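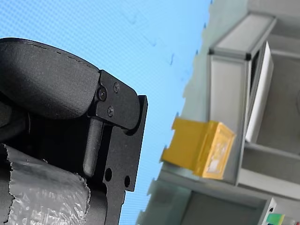 **Curko 운영본부 공식 계정**
2025년 6월 30일

Clondarham 물류센터 소형품 피킹 구역의 자동화 전환과 관련하여, 현장 근무자와 협력사, 고객사에서 보내 주신 문의에 이 타래로 답변드립니다. 설비 소개보다 근무 형태와 직무의 변화에 분량을 더 두었습니다.

---

대상 구역은 센터 2층의 소형품 피킹 라인입니다. 필름 포장 제품, 소형 부품, 낱개 소모품을 주로 취급합니다. 대형 박스와 팔레트를 다루는 1층은 이번 전환에 포함되지 않으며, 근무 편성에도 변동이 없습니다.

---

도입 설비는 Tekside가 공급하는 로봇 피킹 셀 2기입니다. 셀은 보관함에서 낱개 상품을 집어 주문별 용기로 옮기는 작업을 맡습니다. 선반 보충, 검수, 포장, 출고 서류 확인은 종전과 같이 근무자가 수행합니다.

---

이 구역의 하루 처리량은 평일 기준 2000건입니다. 전환 초기에는 이 가운데 하루 200건만 로봇 셀에 배정합니다. 배정 물량을 늘리려면 현장 협의체의 사전 검토를 거쳐야 하며, 운영본부가 단독으로 조정하지 않습니다.

---

가장 많이 접수된 문의는 고용에 관한 것이었습니다. 이번 전환을 사유로 한 인원 감축은 없습니다. 계약직 근무자의 계약 갱신 심사에도 로봇 셀의 처리 실적을 반영하지 않습니다. 같은 내용을 서면으로 작성하여 휴게실 게시판에 부착하였습니다.

---

다만 직무는 달라집니다. 피킹만 전담하던 근무자 일부는 셀 운영 직무로 이동합니다. 셀 운영 직무의 업무는 보관함 교체, 집기 실패 상품의 수작업 처리, 그리퍼 상태 점검, 정지 사유 기록입니다.

---

직무 이동은 희망자 신청을 원칙으로 합니다. 신청자가 부족하더라도 지명하지 않고, 해당 시간대의 셀 운영을 중단합니다. 이동 후 종전 직무로 복귀하기를 원하는 경우 다음 근무표 편성 시 우선 반영합니다.

---

교육은 근무 시간 안에 유급으로 실시합니다. 기본 과정은 2일이며, 첫날은 안전 절차와 비상 정지, 둘째 날은 실제 셀 앞에서의 조작 실습으로 구성됩니다. 이수 여부만 기록하고 점수나 순위는 매기지 않습니다.

---

교육 교재는 Didenko 직무교육원이 작성하였습니다. 초안은 설비 용어가 많아 읽기 어렵다는 근무자 의견이 있었고, 이에 따라 현장에서 쓰는 말로 고쳐 다시 배포하였습니다. ‘엔드 이펙터’는 ‘집게’로, ‘예외 처리’는 ‘손으로 넘기기’로 표기하였습니다.

---

포장재에 관한 문의에 답변드립니다. 얇은 필름으로 감싼 상품은 표면에 주름이 지고 빛을 반사하므로, 로봇이 윤곽을 파악하고 안정적으로 집기가 까다로운 품목에 속합니다. 시험 단계에서도 이 품목군의 수작업 전환이 가장 많았습니다.

---

필름 포장 상품은 집는 힘이 약하면 빠지고, 강하면 포장이 상합니다. 힘의 기준값은 Tekside 기술진이 설정하되, 포장 손상 여부의 판정은 검수 근무자가 합니다. 판정에 이견이 있을 때에는 검수 근무자의 의견을 따르고 해당 상품은 출고하지 않습니다.

---

검수 인력의 업무가 늘어나는 것이 아니냐는 질의가 있었습니다. 늘어나는 것이 맞습니다. 운영본부의 당초 계획에는 이 부분이 충분히 반영되지 않았습니다. 지적에 따라 검수대의 시간당 목표 수량을 낮추었고, 낮춘 기준은 이미 적용 중입니다.

---

보관함과 선반에 대해서도 안내드립니다. 기존 보관함은 계속 사용합니다. 다만 라벨이 닳아 읽기 어려운 보관함은 발견하는 대로 라벨을 다시 부착하여 주시기 바랍니다. 새 라벨 용지는 각 통로 입구의 서류함에 비치되어 있습니다.

라벨 교체에 드는 시간은 작업 시간으로 인정하며, 개인 처리량 산정에서 제외합니다.

---

안전 관련 사항입니다. 셀이 작동하는 동안 작업 영역 안으로 손을 넣는 행위는 금지됩니다. 상품이 떨어졌거나 집게에 걸린 경우 반드시 정지 버튼을 누르고 표시등이 바뀐 것을 확인한 다음 접근하여 주십시오.

---

정지 버튼은 누구나 누를 수 있습니다. 셀 운영 담당이 아니어도 됩니다. 정지로 발생한 지연을 이유로 경위서를 요구하지 않으며, 기록지에는 시각과 사유만 간단히 적습니다. 이름 칸은 현장 협의체의 요청으로 삭제하였습니다.

---

집게 부위의 나사 풀림과 이물 부착 여부는 교대 시작 전에 육안으로 점검합니다. 풀림이 의심되면 직접 조이지 말고 셀을 세운 뒤 설비팀에 연락하여 주십시오. 설비팀이 도착할 때까지 해당 물량은 수작업 라인으로 돌립니다.

---

카메라와 개인정보에 관한 질의가 여러 건 있었습니다. 셀의 카메라는 상품 인식용이며, 영상을 근태 확인이나 개인별 평가에 사용하지 않습니다. 정비를 위하여 영상을 열람한 때에는 열람 일시와 목적을 대장에 남기고, 근무자는 이 대장을 언제든지 볼 수 있습니다.

---

시험 운영에 참여한 근무자들의 의견도 정리하였습니다. 통로를 걷는 거리가 줄어 무릎과 발의 부담이 덜하다는 의견이 있었던 반면, 한자리에 서서 셀을 지켜보는 시간이 길어 오히려 더 피로하다는 의견도 있었습니다.

---

후자의 의견에 따라 셀 운영 자리에 높이 조절 의자를 두고, 수작업 피킹과 교대로 근무하도록 편성을 바꾸었습니다. 교대 간격은 아직 확정되지 않았으며 조별로 다르게 운영해 본 뒤 정하겠습니다.

---

동료와 대화할 기회가 줄었다는 의견도 접수되었습니다. 셀 사이의 가림판 때문에 옆자리가 잘 보이지 않는다는 내용입니다. 안전 기준상 가림판을 제거하기는 어려우나, 투명한 재질로 교체할 수 있는지 Tekside에 검토를 요청하였습니다. 회신은 아직 받지 못하였습니다.

---

임금에 관하여 말씀드립니다. 셀 운영 직무의 기본급은 종전 피킹 직무와 동일하며, 여기에 직무수당이 추가됩니다. 수당 금액은 노사 협의가 진행 중이므로 이 타래에서 밝히지 않습니다. 협의가 끝나면 교육 이수일을 기준으로 소급하여 지급합니다.

---

고객사에 안내드립니다. 주문 마감 시각과 출고 일정은 변경되지 않습니다. 수령하신 상품의 포장에 눌림이나 찢김이 있는 경우, 기존 접수 창구로 사진과 송장 번호를 보내 주시면 피킹 방식과 관계없이 같은 절차로 교환하여 드립니다.

---

7월에는 야간조 근무자를 위한 설명회를 엽니다. 장소는 센터 2층 교육실이며, 참석 시간은 근무로 인정합니다. 조별 일정은 근무표와 함께 공지합니다. 주간조 설명회에 참석하지 못하신 분도 신청하실 수 있습니다.

---

추가 문의는 이 타래에 답글로 남기시거나 센터 내 의견함을 이용하여 주십시오. 익명으로 제출하신 의견에도 게시판을 통하여 답변드립니다. 배정 물량, 수당, 가림판에 관한 결정 사항은 확정되는 대로 이 타래에 이어서 게시하겠습니다.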